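The Lamp Over the Back Step

Gobnait Keogh did not believe in the lamp. She believed in the forty-watt bulb that had hung over the back step in Boddale for as long as she'd paid the electric bill, and she believed it gave enough light to find a keyhole by.

"It's an orb," said Finbarr Cronin, who had carried it up from the van. "Juntunen make them. It's meant to set a mood."

"What mood?"

Finbarr looked at the box. The box said Evening Calm. He turned it so the words faced his coat.

Her niece Róisín had paid for it, all the way from Pirkthorpe, along with a chain, a bracket and a sheet of directions in very small print. There was a card too. The card said the garden would feel like another room. Gobnait already had rooms. She had one she kept the door shut on all winter to save heating it, and she didn't see why she should be given another with no ceiling.

"2000 hours," Finbarr read. "That's how long the bulb goes."

"And who sat there and timed it?"

"I suppose they have a machine."

"I suppose they have a printer," said Gobnait, and went in to fill the kettle.

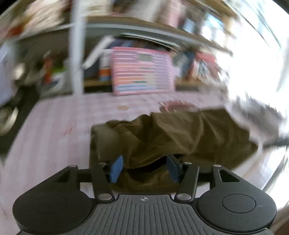 The Bracket

The bracket wanted 16 inches of clear wall. Finbarr measured it and then measured it again, since the first answer hadn't pleased him. The drainpipe was in the way. He moved the whole business to the left, over the window, where any mood it set would fall mainly on the bins.

Gobnait stood with her tea and watched him drill. She had seen a good many improvements come to that wall. There had been a trellis that was going to be covered in roses, and a thermometer shaped like a heron, which read 66 on the day the pond froze. There had been a solar thing from Drerkcombe with a little stake on it. It lit up in daylight and went out at dusk, and the man in the shop told her it needed time to settle.

"Your neighbor has three of these," Finbarr said from the ladder.

"Amedeo Marino has three of everything. He has three rakes."

"They look well, though."

"From the road they do. He can't sit under them for the moths."

Finbarr said nothing to that. He hung the chain and hung the globe from the chain, and it swung, and they both waited for it to stop. It was larger than it had been in the box. It had the look of something that had been delivered to the wrong house and was being polite about it.

"Will I switch it on?"

"It's two in the afternoon."

"To test it."

"Test it when it's dark. Anything will pass a test in the daytime if you squint."

He packed up his drill. She paid him 44, which was four more than he had said, and told him it was for the ladder. 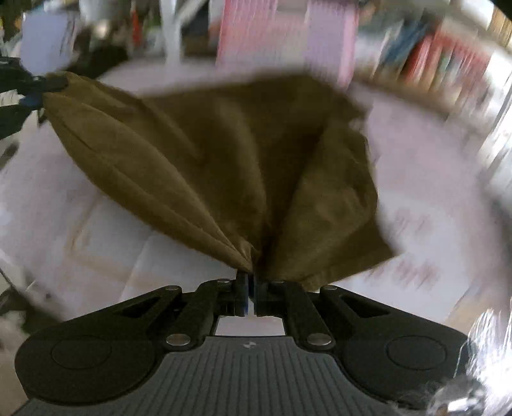
After Dark

She left it until ten. She washed up and listened to the forecast, and read two pages of a book she didn't care for. Then she told herself she was only going out to see about the bins.

The switch was by the door. She pressed it and nothing happened, and she was pleased for the whole second before the light came.

It wasn't calm. She would tell Róisín that much. It was yellow, and it reached farther than the old bulb ever had, over the bins and past the path to the end of the beans. There was a bench down there that Pádraig had built the summer before he went to sea. She hadn't gone near it at night in years. One leg was short. He'd always said he would see to it.

A moth came, and then another.

"There you are," said Gobnait.

She thought about the bill. She thought about Amedeo Marino looking over in the morning and saying something kind about it, which she would have to put up with. The globe had a slight lean to it. Finbarr would swear the lean was in the wall.

The phone rang in the hall. It would be Róisín, wanting to know whether it was lovely. Gobnait let it go on ringing and walked down the path as far as the beans, to see whether the light really got there or only seemed to from the step.

It got there. It was weaker than it had looked, and her own shadow was in the way of most of it. She put her hand on the back of the bench and rocked it on its short leg.

The ringing stopped, and started again. She went looking for a flat stone to put under the leg.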